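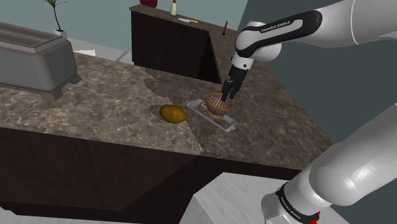
Bowl grasp, sim first

Home | Builds | Notebook | Parts | Log in

November 2, 2020

Kitchen model loaded in Filtier, Franka arm in front of the counter. Target is the striped bowl on the narrow tray. Fingertips go inside the rim, wrist slightly tilted.

Physics step count raised from 695 to 2,000 per run. Contact at the rim still jitters in the log - friction value suspect. Gonzalo to check the tray collision mesh.

Bench copy of the counter waits until this is stable.

2 comments | 5 shares

Recent entries
Hullus mount, second attempt
Cable routing notes, March
Jirneo controller faults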